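Could Anything Live in Brine? My Semester Project
by Kenna Shearer

So my project started because I read about salty liquid under the ground on Mars and couldn't stop thinking about it. Very salty water stays liquid way below freezing, and I wanted to know if ordinary microbes from home could put up with it.

I scooped mud from the salt ponds at Ukport in May (my sneakers still smell) and split it into jars with magnesium sulfate, the same stuff as Epsom salt. Half the jars went in the lab freezer and half stayed on the bench. Itziar Arroyo lent me her microscope slot twice, which was so nice of her!

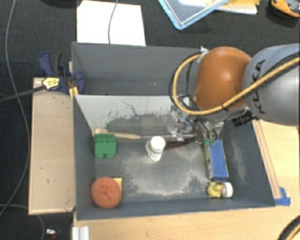

Why use magnesium sulfate instead of table salt? Sulfates are common in Martian soil, so a sulfate brine is closer to what a microbe might run into there.

After 40 days I plated a little from every jar. The bench jars grew plenty of colonies – I counted 1,610 altogether, and yes, my eyes hurt. The freezer jars gave me 6. I was thrilled with those 6, but Hugo Lorente pointed out that surviving the cold isn't the same as growing in it, and he's right. My plates can't tell the two apart.

If I get to do it over, I'd sample the freezer jars every week and ask Lucía Bermúdez to help me run a dye test for live cells.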